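Bench notebook, Fangate shop, second room
2nd March

Came in on a Saturday to do the surface care page for the shop manual, on the grounds that the building would be quiet. The building was quiet. The compressor next door was not, so most of this was written in ear defenders.

Background for whoever inherits this notebook. The Allar order form has had a line called "bench consumables" since July, and into that line people have been putting everything from tape to tea. Total on the line to date is 2,629, which is a lot of tea. I was asked to work out what we really need to keep one wooden tabletop decent, write it down, and stop there. I managed the first two.

Dusting first, wiping second, oil when the wood looks thirsty. I have seen all of these done in the opposite order in this very room, with results you can still find by running a thumbnail along the grain.

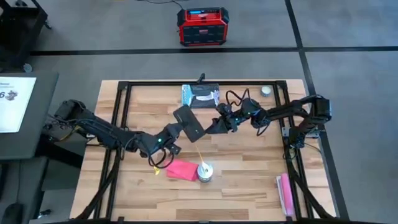
Oil is the argument that never ends. The Mamani notes (green binder, shelf by the sink, coffee ring on the cover) say a thin coat every 3 months and no more, and the older sheet taped inside the cupboard says monthly and "generously." Generously is how we got the sticky winter. I'm going with the binder. What I did change is the rule about clearing the top. The old page wants every item off before you start, and people read that, look at the bench, and go to lunch. So the new page allows working around what's there, provided it's up at the edge out of the way, like the book by the far rail. The cloth can live down in the lower middle, folded, where a hand finds it. It's pink, so a hand has no excuse.

On the cloths themselves. Microfiber only. Cotton rag sheds, shop paper scratches, and the thing from the bottom drawer that might once have been a T-shirt is banned by name in the new draft (its name is The Thing). Folded in layers, you get a clean face each time you turn it over. Wadded up, you get one clean patch and a lot of confidence. Wash cold, no softener. Softener leaves a film and then you are polishing the bench with laundry.

Ordered 5 more from Fanberg. Part number ends in 413. The one that ends in 431 is a mop head, as we now own. 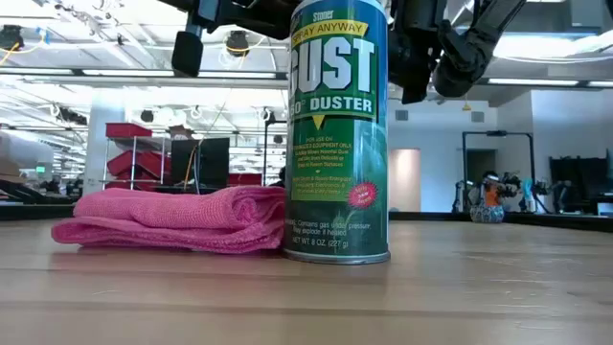
Entry and draft page: Fangate bench desk
Reviewed by: pending, as ever

Duster. The can is the Stoner GUST, 8 oz., and it gets its own paragraph because it gets its own warning: contains gas under pressure, may explode if heated. The new page says to keep it off the window sill and away from the space heater, and I have underlined heater. Short bursts, can upright. Tip it over and it spits cold liquid on the wood, and then you have a white bloom to explain. Blow from the middle out toward the edges, wait for things to settle, then pick up what's left with a folded towel. Going straight in with the towel drags the grit along and adds to the scuffs, of which we have a sufficient supply.

I'd like it noted that "360°" on the label has been taken by at least one shift as advice to spray in a circle. Please don't. All you do is move the dust to the other side and back.

Things still open:
Whether the streaks in the top are grain or old finish. I say grain. The binder is silent.
Where the cloths get hung. A hook would do. I've asked for a hook before.
Who refills the duster shelf. Draft currently says "the person who empties the can," which assumes a conscience.
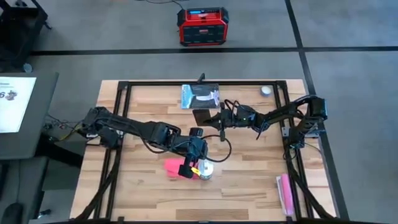 Pink cloth and can at the left-hand gripper, lower half of the top.

Draft is in the shared folder under Surface Care, second version. The first version is also there and is wrong about oil. Left the space heater unplugged. Tea has been moved to its own line on the form.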